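Notes for Tuesday, Lonard site talk. Keep to 5 mins on this bit, they will ask questions anyway

Start with the bench, not the slides about Pornis. Most of the room has never stood at it. Before the arms – one person, whole shift, pick board, pick harness, set down, reach again. 1,811 boards in January. Say that number slowly.

Wrists and necks. That was the complaint at Nolau too, every survey. Pay came second!

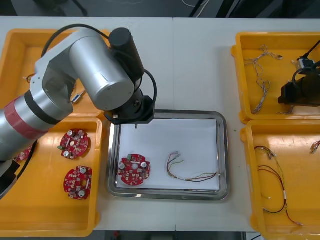 Kitting bench, Lonard. Boards in the lower yellow tray on the left, harnesses on the right, steel tray in the middle.

Point at the harnesses. Floppy, tangly, ends everywhere. Boards are the easy half. Ask who has untangled one at six in the morning – wait for hands.

What changed for people: 2 of the old bench team now do tray loading and checks. Less reaching, more watching. Some like it, some find it dull, say both. One asked who gets blamed for a bad kit. Still no proper anser from us, admit it.

Training – 61 hours each, was too much in one go. Kabbaj split theirs over a month, we should of done the same.

Skip the cost slide if running late. Leave the rota one up for questions.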